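Light from a ribbed roof

Lighting a long workroom under a metal ceiling is mostly a matter of where the tubes go and what the ceiling does with the light afterwards. At the Skamutton hall, refitted by Weidemann and reopened in October, both questions were settled before any benches were moved.

The roof is corrugated metal, painted white, and it stayed. Benedikt Rathjen, who drew up the lighting plan, measured the old installation at 100 lux in the darkest corner and set a working target of 332. He kept the linear fluorescent tubes and changed their positions, with centres spaced at 11 feet along the window side.

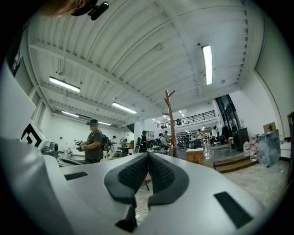 Fluorescent tubes and white steel beams beneath the corrugated ceiling.

White paint does a good share of the work. The ribs scatter light sideways, so the shadow next to each beam is softer than it would be under a flat grey deck. Dust in the ribs cuts the effect, and the maintenance sheet calls for a wipe-down every 15 months.

The tall windows along the wall supply daylight for much of the year. Rathjen put that row of tubes on its own switch - a cheap change, done with the existing wiring. Glare on glossy surfaces is still a nuisance late in the afternoon, and blinds have been priced but not ordered.

The Jidthorpe hall is next on the list. Its ceiling is lower and has never been painted.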